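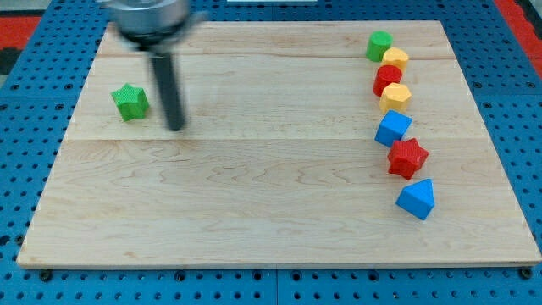 Police still holding my late dad's tools months after the case finished – how do I get them back?

Posted by hedgerow_lane in Community Help > Police and Courts
237 views

Hello all, I've been reading this board for ages but never had cause to write until now, so please forgive me if this is in the wrong place or if it goes on a bit.

Last spring somebody broke into the lock-up I rent on the edge of Medudton and took a fair amount of stuff, most of it my dad's old hand tools. They aren't worth a fortune to anyone else (I put £600 on the form for the lot, and I was guessing) but he'd had some of them since he was an apprentice and I'd always meant my son to have them. To be fair to the police they were very good at the start. An officer came out the same afternoon, took a proper statement, and a few weeks later I had a phone call to say a lot of the things had been found in a van over at Cendton and would I come in and look at them. I did, and I cried at the desk, and everybody was lovely about it.

They told me it all had to be kept as evidence, which I quite understood. The man pleaded guilty in April and I got a letter saying the case was finished. I thought, right, I'll be hearing from them about the tools. Well, I haven't. I've rung the non-emergency number more times than I like to admit, and each time I'm told a message will be passed to the officer, who I now gather has moved to another team. The front counter at Medudton has closed, so I can't even pop in. Last time the person on the phone said the property might be at a store in Amton, or might still be at Cendton, and that she couldn't see a note either way.

I don't want to get anybody into trouble. I would just like to know who I ought to be writing to, and whether there's a point at which they're allowed to throw things away, as that's what is keeping me awake. Do I need a solicitor? I really can't run to one at the moment. Also, I had a little bit from the insurance and now I'm worrying that it complicates things.

Thank you for reading if you got this far, I know it's long.

Helpful to 10 people | Share

old_counter_hand

Hello hedgerow_lane, and I'm so sorry about your dad's things, that's a horrid sort of worry to carry about. I worked on a front counter for a good many years (not in your area, so do take the local details with a pinch of salt) and this came up all the time. Nine times out of ten the items are sitting on a shelf with a label on, and they're waiting for the officer in the case to tick something on the system to say they can be released. If the officer has moved teams, that tick is just the sort of job that falls down the back of the sofa.

So I'd stop leaving messages for the officer and go round the side. Most forces have a property office, or some name very like it, and there's usually an email address or an online form for it on the force website. Write to them and put in your crime reference number, the date of the letter telling you the case was over, and a list of the items as you described them in your statement. When you went to identify them you may have been given a piece of paper with property reference numbers on it. Have a rummage for that, as it's worth more than everything else put together! If you can't find it, don't fret, they can search on the crime number, it only takes them longer.

Ask them three things in plain words: where the property is, whether it has been authorised for return to you, and if it hasn't, who the supervisor is that can authorise it. Ask as well that nothing be disposed of while this is being sorted out, and keep a copy of that email somewhere safe. It does no harm and it puts your claim on record. Things do get disposed of when a force believes no owner has come forward, so you want it to be very clear that one has.

One thing that might be holding it up is the court side. If there's an appeal going on, or if other people's belongings were found in the same van and somebody else is still to be dealt with, they can keep hold of it a bit longer. They ought to be able to tell you that, though, even if they can't tell you the ins and outs.

If you've heard nothing sensible in a few weeks, you can make a complaint to the force. I know you said you don't want anyone in trouble, and I do understand, but a complaint about service is a very ordinary thing and most of them are settled with a phone call and an apology. You'd only be asking them to find your tools. I'd have been glad of it myself on some days, as it gave me something to wave at people upstairs.

As to the solicitor, I wouldn't yet. There is a way of asking the magistrates' court to order property to be handed back, under the Police (Property) Act, and people do it without a lawyer, but there can be a fee and it's slow, so have a word with an advice centre before you go down that road. Take photo ID when you collect, and take a strong bag or two, as ours always came out in flimsy ones.

Do come back and let us know how you get on.

Helpful to 2 people | Share

brackenfoot

had the same with a bike at Amton. they wanted ID and a receipt, I had no receipt so took an old photo of me on it and that was fine. ring before you drive over, the store only did collections in the morning when I went

Share

thân_allotments

Just on the insurance, as the others haven't covered it. If they paid you for the tools then strictly speaking the tools might belong to the insurer now – it depends on your policy and what they paid out for. Ring them before you collect and tell them the things have been found. When it happened to me (a mower and a strimmer, gone from the shed one night) they let me pay the money back and keep the items, and the whole business was one phone call and a form. If they only paid for the broken door and the lock then it won't come into it at all. Your letter from them should say which.

Good luck, I hope your lad gets his grandad's tools.

Share

2 comments

hedgerow_lane: Thank you all ever so much, I feel better already. It was mostly the door they paid for I think, but I'll dig the letter out tonight. And I've found the piece of paper with the numbers! It was in with the car documents.

old_counter_hand: Oh well done, get that email sent then, and put the numbers right at the top.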